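November 作業ノート 制御・認識まわり(自分用、Tainá と Bernadette さんも読むかも)

朝イチ
昨日の続き。Stideline のトラジェクトリ再生が途中でカクつく件。ログ見直したら、制御ループ自体は 100 Hz で回ってる。落ちてるのはサーボ読み出しのほう。6軸ぶんを一個ずつ read してたので、そりゃ遅い。sync read に変更。

変更後のログ、868 サイクルぶん取って確認。周期超過は 10 サイクル。全部先頭に固まってる。起動直後のバッファ確保っぽい。空回しを 30 サイクル入れてから本番ループに入るようにした。これで超過ゼロ。ひとまずよし。

ただし書き込み側はまだ個別。こっちも sync write にしないと片手落ち。TODO。

10時半
Tainá から、手首の値がたまに飛ぶとの報告。再現した。生値の折り返しをまたいだ瞬間に角度が一周ぶんズレてる。unwrap の処理を Brallerik 側のドライバに入れたつもりが、キャリブ後のオフセットを引く前にやってた。順番が逆。

正しくは
生値 → オフセット引く → 折り返し補正 → ラジアン変換 → 軸の符号

テスト書いた。境界の前後で値を往復させるだけの簡単なやつ。直す前のコードで落ちて、直した後で通るのを確認。こういうのを最初から書いとけという話。

キャリブファイルの書式もついでに変えた。軸名をキーにして、順番に依存しないように。古いファイルは読み込み時にエラーで止める。黙って読むと腕が変な方向に行くのでこれは譲らない。

昼前、認識のほう
把持点の推定、スリッパみたいな形がダメ。検出は出るのに、把持候補が甲のバンドの穴に吸われる。通気穴のフチがエッジとして強く出すぎてるんだと思う。試したこと:

・平滑化を強くする → 穴は消えるがバンドの縁まで鈍る。却下
・マスクの小さい穴を埋めてから輪郭を取る → だいぶまし
・候補を縁からの距離で重み付け → 埋めるのと併用でよさげ

もう一個、二つ並べて重ねると一個の塊にされる問題。片足ずつインスタンスが分かれてくれない。白と白で境目が弱い。深度を足せば段差で切れるかもしれないけど、プラの表面で深度が抜けるので期待しすぎないこと。Bernadette さん案は「分割できなかったら片方を軽く押してから撮り直す」。動作で解決する派。計画側に押し動作のプリミティブがまだ無いので、まずそれを書くところから。

白い棚も曲者。天板がツルツルで照明が筋になって映る。その筋を物体の輪郭と間違えて、障害物マップに細長い幽霊が出る。連続フレームで動かないから時間方向のフィルタじゃ消えない。対策は二択で、露出を下げるか、棚を既知形状として登録して表面のノイズを無視するか。後者にする。棚は動かさない前提にして、位置は起動時に一回だけ合わせる。

棚の下段は今回は計画の対象外。脚の間に腕を通す経路をプランナが平気で出してくるので、棚全体を一個の箱として扱う。粗いけど安全側。下段に物を置くタスクをやるときに考え直す。

昼メシ後
Wako(社内の操作 UI)からの停止コマンド、キューの後ろに並んでた。致命的。動作コマンドが溜まってると全部やり終わってから止まる。停止だけ別チャネルに分離。優先度付きキューにする案もあったけど、混ぜない方が読みやすいし間違えにくい。

停止の仕様メモ(Tainá と合意ずみ)
・停止を受けたらキューは破棄。再開しても続きからはやらない
・トルクは切らない。切ると腕が落ちる
・その場の角度を目標値に上書きして保持
・解除は UI から明示的に。タイムアウトでの自動解除はなし

実機で低速のまま三回押して三回とも保持に入った。高速側はまだ試してない。明日。

15時すぎ
Lileo(シミュ)と実機で手先の位置が合わない。URDF のリンク長が古い印刷パーツのままだった。オレンジの部品を刷り直したときに寸法が変わってて、モデルだけ取り残されてた。数値を直して再生成。重ねて見た感じは合ってきた。ちゃんとした誤差測定は別途やる。

部品を刷り直したら URDF も同じコミットで直す、をルールにしたい。CI でチェックする方法は思いつかない。STL のハッシュを控えておいて、変わってたら警告くらいならできるかも。Bernadette さんに相談。

あと衝突モデル。サーボのケーブルが上のリンクから輪になって出てるのに、モデルには当然入ってない。腕を左に振ったとき物に引っかける可能性あり。ケーブルのシミュなんかやってられないので、上リンクの衝突形状を左側だけ太らせた。見た目は不格好だが計画は通る。太らせすぎると今度は棚の手前で解が出なくなるから、ほどほどに。結束し直すのが本筋なのは分かってる。

ついでにプランナの設定もいじった。
・解が出ないときのリトライは種を変えて三回まで。それ以上は失敗で返す
・失敗の理由を文字列でなく列挙型に。ログの集計がラク
・経路短縮のあとに衝突判定をもう一回やる。前は短縮後の判定が抜けてた。こわい

夕方
再生ツールに「どのフレームで何を検出したか」を時系列で並べる表示を追加。関節角のグラフと同じ横軸に乗せた。カクつきと検出の重さに相関があるか見たかったんだが、今日の範囲だと見えない。推論は別プロセスなので理屈どおりではある。表示が重いのでデフォルトはオフ。

ログの時刻、カメラ側とサーボ側で時計の種類が違うのも発見。片方が壁時計、片方がモノトニック。起動時の差分で補正して合わせてるけど、これは応急処置。全部モノトニックに揃えるべき。記録フォーマットに時計の種別を書く欄も作る。

やり残し
・sync write 化
・停止コマンドの高速域テスト
・押し動作プリミティブ(引数は方向と距離だけでまず作る)
・穴埋めのしきい値をべた書きしてるので設定ファイルに出す
・棚の登録手順を README に書く。今わたしの頭のなかにしかない
・手先誤差の測定、治具どうするか Tainá と相談
・時計の統一
・ケーブルの結束

ブランチは二本に分けてある。ドライバ修正と停止チャネルは先にレビュー出す。認識のほうはまだぐちゃぐちゃなので触らないでくださいい。穴埋めの所だけ見たい人は最後のコミットだけ読めばOK。 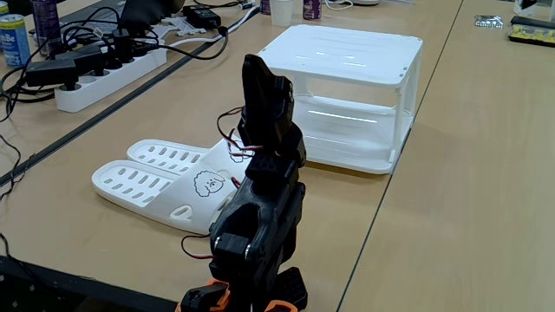
作業台。腕、スリッパ、白い棚。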